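Zernmont abre a recolha Korley: 893 demonstrações de sutura para ensinar um sistema a dar nós
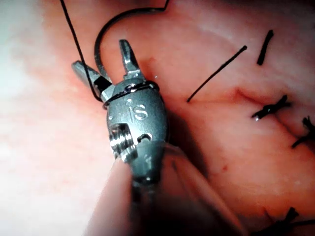
Legenda: Instrumento cirúrgico robótico com as pinças abertas e o fio preto em volta da cabeça metálica. À direita, nós já atados sobre o tecido. Imagem de utilização livre para fins editoriais.

A Zernmont anuncia a conclusão da primeira fase do Korley, o seu conjunto de demonstrações de sutura robótica destinado ao treino de sistemas de aprendizagem. São 893 demonstrações gravadas, das quais 544 passaram na revisão e seguem para treino. As restantes ficam guardadas numa pasta a que a equipa chama, com algum carinho, "o cesto da costura".

O trabalho consiste em dar pontos, muitos pontos. Um operador sentado à consola conduz os instrumentos, passa a agulha, enrola o fio, puxa, aperta, corta e recomeça. O sistema regista os movimentos e as imagens correspondentes, com a paciência de quem não tem de almoçar. Cada demonstração é depois dividida em gestos e anotada à mão, incluindo as hesitações, que são bastantes e que ninguém se ofereceu para apagar.

A decisão de as manter foi discutida durante boa parte da primavera. Uma corrente interna defendia um conjunto imaculado, composto apenas por nós de manual. A outra lembrou que um modelo treinado só com nós perfeitos fica sem saber o que fazer à primeira laçada que escorrega. Venceu a segunda corrente, e as 544 demonstrações aprovadas incluem, por isso, agulhas reposicionadas, laçadas refeitas e uma quantidade apreciável de puxões pensados duas vezes.

Já as recusadas saíram por motivos menos instrutivos: registos de movimento incompletos, imagem e braço desencontrados no tempo, anotações que dois revisores leram de duas maneiras. Numa delas, o operador deu um nó impecável com a gravação desligada. Não conta para o total, mas foi muito elogiada.

As sessões decorreram no laboratório Haldane, com 55 operadores de níveis de experiência diferentes, desde cirurgiões habituados à consola até internos que a viam pela primeira vez. A Zernmont quis a variedade de propósito. Há quem enrole o fio com duas voltas largas e quem o faça com uma economia quase avarenta, e ambos os nós seguram. Um sistema que aprenda com um único par de mãos herda-lhe os vícios, e a empresa preferiu espalhá-los por mais gente.

O conjunto organiza-se em cinco gestos anotados:

Preensão e orientação da agulha
Passagem pelo tecido
Formação da laçada em torno do instrumento
Aperto do nó
Corte das pontas

A formação da laçada foi, sem surpresa para quem já tentou, o gesto mais demorado de anotar. O fio é fino, escuro, brilhante e dado a opiniões próprias – e as regras para decidir em que instante começa uma laçada ocupam mais páginas do manual de anotação do que os outros quatro gestos juntos.

As anotações foram feitas na Mimley, a ferramenta de revisão da casa, que permite ver o vídeo ao lado das trajetórias e marcar o início e o fim de cada gesto. A versão usada no Korley ganhou um botão para assinalar dúvidas. Foi o botão mais usado do projeto, e a equipa mantém-no maior do que os restantes.

Convém esclarecer o que o Korley não faz. Não opera ninguém, não substitui a pessoa sentada à consola e não constitui um produto clínico. É material de estudo para investigadores que trabalham em aprendizagem por imitação, em reconhecimento de gestos e em avaliação de técnica. O primeiro modelo treinado com ele dá nós apenas em ambiente de simulação, onde o tecido se queixa pouco.

A segunda fase da recolha arranca em setembro e será dedicada à sutura contínua, com novas regras de anotação e, espera-se, menos páginas sobre laçadas. Os operadores da primeira fase foram todos convidados a regressar.

Acesso ao conjunto

Os grupos de investigação interessados podem pedir acesso às 544 demonstrações revistas através do formulário disponível na página do Korley. O pedido deve indicar a instituição, a finalidade e o responsável pelos dados. O manual de anotação segue em anexo à resposta, na íntegra.

Sobre a Zernmont

A Zernmont desenvolve ferramentas de registo, anotação e análise para robótica cirúrgica. É responsável pela Mimley e pelo laboratório Haldane.

Contacto para a imprensa: gabinete de comunicação da Zernmont, dias úteis, das 10h00 às 17h00.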